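Search this site
Search
Enter keywords

In Defense of the Short Recipe

My grandmother's recipe for pound cake fits on the back of a bank envelope. It lists four ingredients and the word "bake." I have made it for most of my adult life and it has failed me twice, both times when I tried to improve it.

Compare this with the recipe I printed last week, a plain loaf of banana bread, which ran to 19 pages. I learned about the writer's honeymoon. I learned her position on walnuts, then her husband's, which was different and had clearly been the subject of some discussion. Somewhere past the middle I was told to mash the bananas.

I don't blame the writers. They get paid, if they get paid, by how long we hang around, and a person scrolling through a honeymoon is technically hanging around. What bothers me is that the padding has seeped into the instructions themselves. Every step now comes with a warning. Butter must be "cool but yielding," a phrase I would expect to find in a divorce filing. Flour has to be spooned, leveled, weighed and, for all I know, consoled.

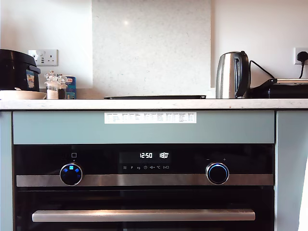

A good recipe used to assume you had been in a kitchen before. The old church cookbook I inherited, put together by the ladies of Jondisley, has 200 recipes in 80 pages, and that includes a poem. "Make a white sauce" is one complete instruction. If you didn't know how to make a white sauce, you asked somebody, and that somebody was usually standing behind you with an opinion.

My friend Sang-wook Shin thinks I'm being a snob. He learned to cook at thirty-four out of pure necessity, and he says the short recipes I love are short the way family jokes are short — fine if you were there. When my grandmother wrote "bake," she left out the temperature, the pan and the time, and I happen to have all three in my head from watching her. He had an envelope like that from his aunt. It said "cook cabbage the usual way." He has never found out what the usual way was, and his aunt has passed on.

I'll give him the cabbage. Put in the temperature, by all means, and the size of the pan. I would even accept one sentence on what the thing should look like when it's done. That's still an envelope, maybe two. It doesn't get you anywhere near 19 pages.

And I'd ask for one more thing, which is a little nerve. Tell me to use walnuts. Don't tell me I could use walnuts, or pecans, or leave them out, or swap in sunflower seeds if that feels right to me. I came to you so that somebody else would decide. If I hate walnuts I'll leave them out on my own and feel like a rebel all afternoon.

The banana bread, for the record, was very good. I have copied it onto an index card. There was room left over, so I wrote down what her husband said about the walnuts.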